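Home Articles Current issue Archive For authors Contact

4. Maintenance of the hand-held gripper pair

4.1 Set-up of the pair

The cell described in this paper uses two hand-held grippers of the same construction, which we call the Tratel pair. Each gripper has two jaws, moved by a linkage of black plastic arms, and each jaw ends in a finger with a ribbed blue pad. The camera looks along the jaws, so that the pads and the object between them stay in view during the whole recording. The operator works at a table and holds one gripper in each hand.

Before the first recording of the day the pair is set up in a fixed order. The operator cleans the lens with a dry cloth, closes the jaws fully and checks that the ridges of the two pads meet over their whole length. If one pad stands higher than the other, the finger is loosened at its base, pushed back and tightened again. After this the jaw opening is measured at full release. The opening is written in the cell log, together with the name of the operator. In our first months we left out this measurement, and we later had to discard 25 recordings in which the left gripper did not open completely.

4.2 Wear of the pads

The pads are the part which we replace most often. They are cast from a soft compound supplied by Varnero, and the ridges become round with use. A new pad holds a smooth object and a rough object equally well. A worn pad still holds the rough one, and for this reason the wear is easily missed when the daily work consists mainly of cloth and cardboard. Over the period of the study we kept a record of 234 hours of operation and changed the pads five times on the left gripper and four times on the right one. We believe that the difference comes from the operators, who mostly preferred the left gripper for heavy objects, but our record is too small to show this.

To change a pad, the old one is peeled off from the tip towards the base. Remains of glue are removed with a plastic scraper. A metal scraper should not be used, as it makes small cuts in the finger and the next pad will then lift at these places. The new pad is pressed for 5 minutes in a small clamp and left until the following morning.

4.3 Play in the linkage

The second fault which we met regularly is play in the joints of the linkage. It develops slowly, and the operator adapts to it without noticing. Ms Yadav found the first case in February, when she compared the jaw position given by the encoder with the position seen by the camera. The two values were different by 3 mm at half opening. We therefore added a paper test to the weekly check. A sheet of ordinary office paper is crumpled by hand into a ball, placed on the working surface and gripped between the pads (Figure 4).

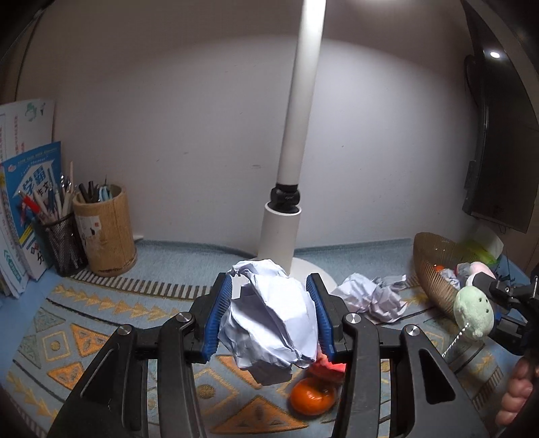 Figure 4. Paper ball held between the ribbed pads during the weekly check.

The test is useful because the paper gives way under a small force and springs back only partly. When the joints are tight, the ball is pressed evenly from both sides and keeps its place when the operator turns the wrist. When there is play, one finger arrives before the other and the ball rolls towards the late side. The test is repeated with a fresh ball for the second gripper, as a ball that was already pressed gives a softer result. We perform it on the same table and with the same objects as the normal recordings, and the lamp is not moved.

If the ball rolls in two trials out of three, the joints are tightened one after another, beginning with the outer arms. A quarter turn is normally enough. Too much tightening makes the jaws slow to return, and this was the cause of the only longer stop during the study, when Mr Ojala had to take the right gripper apart and replace two washers.

4.4 Calibration after repair

After every work on the linkage the encoder must be calibrated again. The jaws are closed and opened through the full range ten times, and the minimum and maximum values are stored. The complete procedure, with the paper test before and after, took 124 minutes at our first attempt and 25 minutes once the operators knew the order of the steps. The stored values are valid only for the gripper on which they were taken, and we mark them with its serial number.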